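Doblar o no doblar

22/01/2023

Llevo 31 minutos delante de la mesa y he doblado dos camisetas. La segunda, además, mal. Lo digo por si alguien llega a este blog buscando consejos de orden: los hay mejores, y casi todos los escribe gente que plancha.

El plan era sencillo. En septiembre le compré a Divina Villanueva la mesa de su comedor, la clara, la de madera, con la idea de comer en ella como las personas adultas. La he usado diez veces para comer. El resto del tiempo es el sitio donde la ropa limpia espera a que yo tenga un día inspirado. Dindo Sison, que vive conmigo y no dobla ni los mapas, sostiene que una mesa con ropa es una mesa ocupada y que por tanto se cena en el sofá. Se cena en el sofá.

Lo peor son las prendas blandas. Una camisa tiene cuello, botones, una cierta idea de sí misma; la pones boca abajo y más o menos sabe lo que tiene que hacer. Unos vaqueros se doblan casi por vergüenza. Pero esas cosas grises de estar por casa, de un tejido que no opone resistencia a nada, se pliegan por donde les parece. Tiras de una punta y aparece una arruga en diagonal que antes no estaba. La alisas y sale un bulto en el otro lado. He visto tres vídeos sobre el asunto y en los tres la prenda empieza ya estirada, lo cual me parece hacer trampa.

Probé el método de los tercios: un lado hacia dentro, el otro encima, y luego de abajo arriba. Me quedó un paquete con forma de empanada. Probé a enrollarla y me quedó un churro, que al menos cabe en el cajón. Dindo propuso la percha, pero las perchas están en el armario y el armario está lleno de ropa sin doblar, colgada de cualquier manera, así que volvimos al principio.

De momento la norma de la casa es que lo gris va enrollado y lo demás va por tercios, salvo las toallas, que son de quien las necesite primero. Los calcetines los dejo para otra entrada, con más fuerzas y más luz.

Si alguien tiene un truco para que la tela no se desmorone al levantarla por el centro, los comentarios están abiertos.

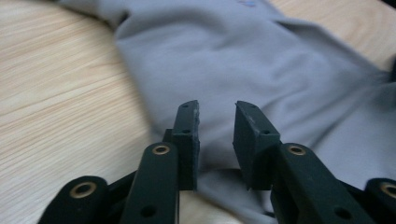 Mientras tanto, me queda medio montón y ya es hora de cenar. En el sofá, claro.

Entradas recientes
Sela, la gata que duerme en el cajón de los jerséis
Cómo perdí la guerra contra la funda nórdica
Una tarde entera buscando la tapa del táper
Elogio de la silla donde se deja la ropa

Contacto | © 2023 Doblar o no doblar | Volver arriba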